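**Terkthorpe workshop build turns to old desktops**

November 17, 2021

Members of the shared workshop in Terkthorpe have put a robot arm to work on desktop computers, with hard drives as the first part it is being set up to handle. The project goes by the name Skalico.
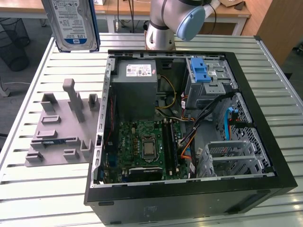

Drives are the right place to start, according to Rosaura Ayala, who would still like to see the group try memory modules before the winter is out. Memory is lighter, she said, but the slots are less forgiving, and a bent clip can mean the end of a board.

The build began in February with a bare arm and a budget of $400. Most of the money has gone on mounting hardware and a power supply for the controller. The gray fixture plate that sits on the table to the left of the tower was 3D-printed, and its posts and slots come in several shapes so that different parts can be parked on it.

Ferhat Çınar wrote the control program and keeps a log of every run. The log stood at 91 entries at the start of this week. He said 40 of those were spent on grip position alone, as a drive held too close to one end tends to tilt on the way to its slot.

Cases are laid on their side with the panel off. Cables remain the main difficulty. They hang differently in each machine, and the program has no way yet of moving one aside. For now a member checks the path by hand before a run.

The group has 3 more towers on the shelf, all donated by households in Govden. Mei-kuen Kwan is drawing a second fixture plate for smaller drives, and the files for both plates will be posted on the workshop's page when hers is finished.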